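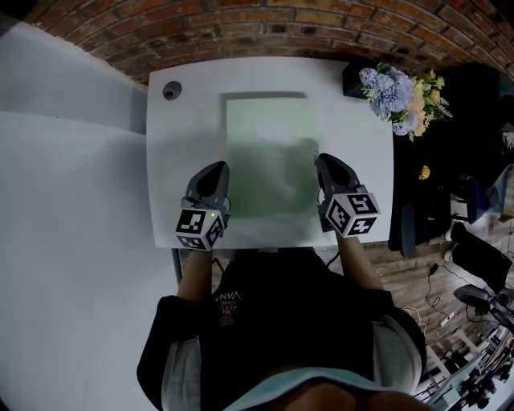 14th October

Folding day at the white table. Zinash Araya wants the green sheet to behave for the Menel trial, so I've been going through what's left of the Namilex pack — 100 sheets to start with, 19 still usable by my reckoning. The pale green is lovely to look at but it shows every crease, and it slides about on this tabletop something rotten! Corners first, then the long edge, works best for me (Signe Midtbø swears by the other way round, so try both).

Wiped the table before starting. Please don't use the Kristiansen spray on it again, it leaves a film. 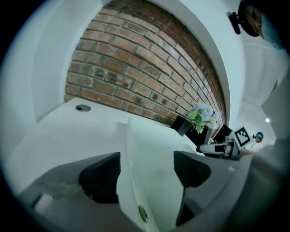
Far end of the table, flowers up against the brick.

I do like the blue hydrangeas there, and they can stay put as long as we're only doing single sheets. Ask Pirkham about more of the green, order 1792.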